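**Bruklow's suitcase-handling method now learns from failed grasps**

PALTHORPE, June: I'm Lleucu Ruddock, I run the manipulation work at Bruklow, and I'm very happy to say our new paper is out! It describes Dreltetti, a training method that lets a robot learn from the grasps it gets wrong as well as the ones it gets right (we used to bin the bad ones, which pains me now).

We trained on 1,439 recorded attempts at gripping, tilting and rolling luggage, and then tested on 42 cases the system had never met. Dreltetti needed 124 fewer corrections from a human operator than our previous method did over the same test set.

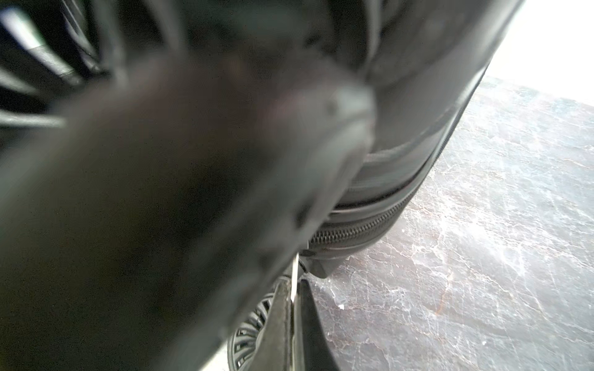 Soft luggage has been our headache from the start. Hard shells are easy by comparison – you touch one and it stays the shape it was. With a black fabric case, the padding bulges beside the zip, the pull tab dangles, and a fingertip pressed against the side can hide a good deal of what the wrist camera would like to see. Dreltetti treats that blocked view as ordinary, and it learns when to back off and look again before it commits to a lift.

We still struggle with very floppy holdalls, and the paper has a whole section on those, with plots I'm not proud of. Version 2 will add a touch sensor in the fingertip.

The paper, code and the full set of attempts (bad ones included!) are free to download from the Bruklow site. If you'd like a demonstration at our Palthorpe lab, please get in touch with me through the press desk.

**Press contact:** Lleucu Ruddock, Bruklow, Palthorpe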